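Notebook, April, sourdough starter and hydration trials
Started writing 6:40 a.m., kitchen bench

Third round of the rye starter comparison and I'm so pleased with it that I'm writing this before breakfast. Both jars came through the night beautifully. The Okoro culture (the one Efe brought over, dried, in an envelope) has caught up with our house culture and then gone past it, which I did not see coming after the sulky start it made last month.

Setup, for whoever repeats this: whole rye from Zukum, fed at equal weights flour and water, jars on the shelf by the window with the lids resting on top. Rubber band at the starting level. I fed at 10 p.m. and left them alone, apart from one peek at midnight because I couldn't sleep. House culture had barely moved by then. Okoro was already domed and full of pinholes down the side of the glass.

Smell at 6:15: house is sharp, green apple, a bit of nail polish. Okoro is rounder, more like yogurt and malt. I would happily eat it with a spoon. Guadalupe said the same when she passed through and she doesn't even like rye!

Dough

800 g bread flour, 100 g of the ripe Okoro starter, salt as usual, water to bring the total to 473 g in the first mix. That's stiff, I know. The plan is to hold the rest back and work it in after the rest period, a splash at a time, until the dough tells me to stop. Onyekachi has been doing hers this way since winter and her crumb is lovely, so I finally gave in.

The bench is the cool one, by the backsplash, and I did the whole mix by hand in the wide bowl.
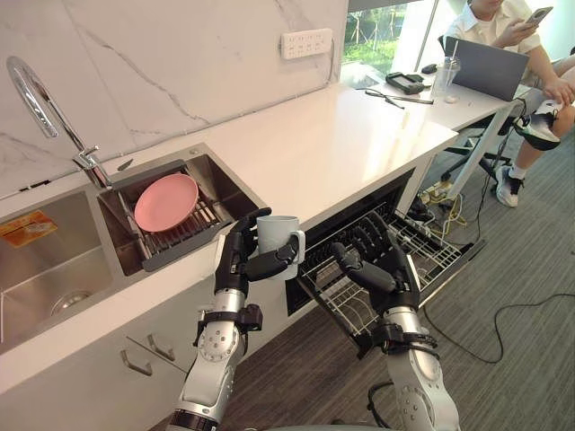

Why hold back part of the water when the flour could take all of it at the start?
The gluten forms faster in a stiff dough, and once it's there it will hold extra water without going slack. Adding it all up front gives the same final number on paper and a much stickier hour at the bench.

Rested under a damp cloth. First splash of extra water went in with wet hands, squeezing and folding, and for a minute it looked like a disaster, all slippery curds. Then it pulled together. Second splash the same. I stopped there, with the dough glossy and still holding an edge, and forgot to weigh what was left in the jug, so the final hydration is a guess. Sorry, Heino. I know you wanted it for the table. Will do it properly next round and tape a note to the jug.

Folds: one every half hour, 6 sets. Probably two more than it needed, but it felt so good in the hands that I kept going. By the fourth it was standing up in the bowl by itself and there were big blisters under the skin.

Things to fix

Dough thermometer reads low again. Checked it in ice water and it's off. Use the Skurnton one until the battery is changed.

The linen for the big basket smells musty. Wash, no softener, dry outside.

We're down to the last bag of Zukum rye. Ikechukwu is ordering from Vendska at the end of the month and can add ours if somebody tells him in time. (Me. I'll tell him.)

Wet dough clogs the sponge, so scrape the bowl out first and let the scraps dry before they go in the trash.
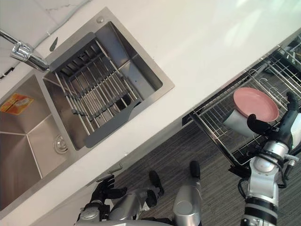
Shaping and bake

Shaped at 2 p.m., two loaves, one round and one long. The round one went into the basket tight as a drum. The long one tore a little along the seam, my fault for hurrying, so I pinched it shut and floured it well. Both in the fridge now.

Bake tomorrow, first thing, oven and pot heated together. Lid on until the loaf has its full height, then off for color. I want the crust darker than last time. Efe thinks I'm always a shade too timid and having eaten his bread I have to agree.

Keep a spoonful of each starter for the next comparison, and try the house culture on two feeds a day before giving up on it. Efe wants the heel of the long one.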